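Features > Marketing > Interviews

The woman who talks brands out of things

Hala Rawashdeh has a slide she shows to every new client. It has one word on it, in grey, and the word is "Why". She tells me it has lost her three pieces of business so far, and that she is rather fond of it.

Rawashdeh runs Harb, a small agency in Bristol that works with companies who want to advertise in email newsletters. By that she means the ones written by a single person at a kitchen table, about sourdough or canal boats or the less popular Roman emperors. Brands have discovered them with the enthusiasm of a man who has just found out about podcasts.

"I get a call every week from somebody whose boss has read an article," she says. "They want to be in newsletters. Which ones? They don't mind. It's like ringing up and asking to be in a shop."

She started out at a large media agency, buying banner space on behalf of a mattress company. The banners followed people around the internet for a month after they had bought a mattress. She once asked, in a meeting, how many mattresses a person was thought to need, and was moved to the yoghurt account.

Harb's first proper client was Faruter, which makes waterproof trousers for people who walk dogs. Faruter had been paying for adverts on social media and getting a lot of likes, chiefly from other trouser companies. Rawashdeh put them in a newsletter about hedgerows. It had 3,298 subscribers, and the writer had never carried an advert before.

"He was terrified," she says. "He asked if he could say the trousers were a bit noisy. I said, are they? He said they were, a bit. So he said so. I had the brand manager on the phone at 8 in the morning, very upset about the word 'noisy'. By lunch he'd seen the orders and was less upset."

Did they change the trousers? "They made the noise part of the advertising. I had nothing to do with that and I'd like it on record."
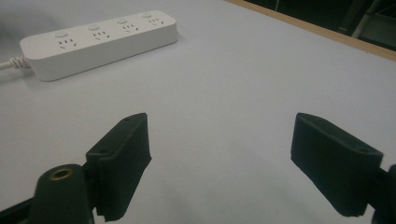 How does a brand know whether a newsletter is worth paying for?

"You read it," Rawashdeh says. "Read 10 issues, back to back, with a cup of tea. If you're bored by the fourth, so are the subscribers, whatever the open rate says. Then write to the author and see how long the reply takes and whether it sounds like the same person. Numbers come after that. I do look at them, but I've been shown some beautiful numbers by some very dull people."

The open rate is a sore point. Mail programs now load messages by themselves, so an email can be counted as opened while its owner is asleep. Rawashdeh prefers replies. She asks every writer how many readers wrote back to the last issue, and what they were cross about.

Not everything has gone well. There was Turnix, a budgeting app, whose marketing team insisted on sending all the writers the same paragraph and having them sign it. The paragraph contained the phrase "financial wellness journey". One of the writers, who covers the history of British prisons, ran it exactly as supplied, between a piece on treadwheels and a piece on gruel.

"It got four clicks," she says. "One was me. One was his mum, he told me that himself. I've never found out about the other two, and I'd quite like to meet them."

Turnix left in April, on good terms, and is now sponsoring a cycling team.

I ask whether the whole business will be ruined once everyone is doing it. She gives me the look of someone who has been asked this by her own accountant. Prices are going up, she says, and there are now middlemen who will put one advert into 100 newsletters at the push of a button. She was sent a brochure by one of them, Seltberg, which promised "authenticity at scale". She has it pinned up over the kettle.

"A chap who writes about moths can carry one advert an issue and his readers will put up with it. They might even like it. Give him four and he's a bus shelter. The writers mostly know this. It's the people with the budget who have to be told, and they've usually got to spend it before the end of the quarter, so they're not in a listening mood."

And her own newsletter? There is one, it goes out monthly, and she admits that it is late. The last issue was a long complaint about hotel breakfasts with a short paragraph on media buying near the bottom. A jam company has been in touch about sponsoring the next one. She sent them the slide.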